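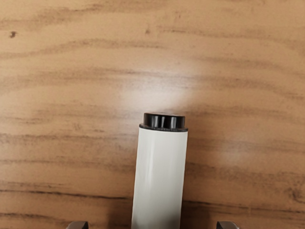
A small white bottle or tube on a wooden tabletop. Render.

So I finally did the thing I've been threatening to do since the winter and went through every single drawer, basket and shelf in the bathroom. It took most of May, which sounds ridiculous for a room you can cross in two steps, but I only worked on it in the mornings before the coffee had kicked in, and some mornings I just sat on the edge of the tub and read the backs of shampoo bottles.

The rule I gave myself was that I couldn't buy anything new for the bathroom until I'd used up or tossed what was already in there. No soap, no lotion, no fancy hair stuff, no "oh but it's on sale." Toothpaste was allowed. Toilet paper was allowed, obviously. I'd tried this once before, when we lived in Hendton, and I lasted maybe two weeks before I came home with a candle and a bath mat. (The candle smelled like a wet cardigan. I burned it anyway.)

First I piled everything on the bedroom floor, and I counted it, which I kind of regret. 60 things! In a bathroom used by two adults and a cat. Of those, 32 were already open, and I swear half of the open ones were hand cream. I don't even have especially dry hands. I think I buy hand cream the way other people buy gum, standing in line and needing something to hold.

The expired stuff went first. Sunscreen from a beach trip I barely remember, a cough syrup that had separated into layers, eye drops I was scared to look at. The pharmacy over on Moncrieff Street takes old medicine back, so I brought them a grocery bag of it and felt very responsible. If you do this yourself, call first, though. I showed up at lunchtime and the drop box was full, so I had to walk the whole bag home again and go back later in the week. Also I got rained on.

Then came the harder pile, the things that were perfectly fine and that I just didn't like. You know the ones. The conditioner that makes your hair feel like a doll's. The face wash that smells like a cucumber having a bad day. My old approach was to push these to the back and buy a replacement, and then feel guilty every time I reached past them. What I did this time was give each one a job. The bad conditioner became shaving cream and it's great, I may never buy shaving cream again. The face wash is now hand soap in the kitchen. A body oil I hated fixed the squeak in the closet door, and now my closet smells faintly of oranges.

Sample sizes got their own shoebox. I've been collecting hotel minis since forever, and there's one set from our weekend in Orholm that I'd been "saving" for so long the label had rubbed off. Saving for what? I used it on a plain old workday before work and it was lovely. Lemony, lots of lather. I was a bit sad when it ran out, so I guess I got my money's worth.

I did slip once. There was a bar soap at the Tavberg market, wrapped in brown paper with a little string, and I was weak. I'm counting it as a gift to the household.

Where I've ended up: one shelf for things we use every day, one basket for backups, and a hard limit of 3 backups. If the basket is full, I don't get to buy another one. I took out the big plastic organizer with all the tiny compartments too — it only ever helped me forget what I owned. Everything stands up now with the label facing out, and I can grab the lotion in the dark without knocking a row of stuff into the sink. The cat misses the organizer. She used to sleep behind it.

I also sat down and tried to figure out what I'd been spending on all this, going back through a year of receipts, and it came to over 600 dollars. On goop! I had to go take a walk. I'm putting that toward redoing the grout, or maybe a really nice towel or two, I haven't decided.

Next up is the linen closet, where I'm pretty sure we have sheets for a bed we got rid of two apartments ago. If any of you have a good use for flat sheets that fit nothing, leave me a comment, I'm all ears. I've already got enough drop cloths.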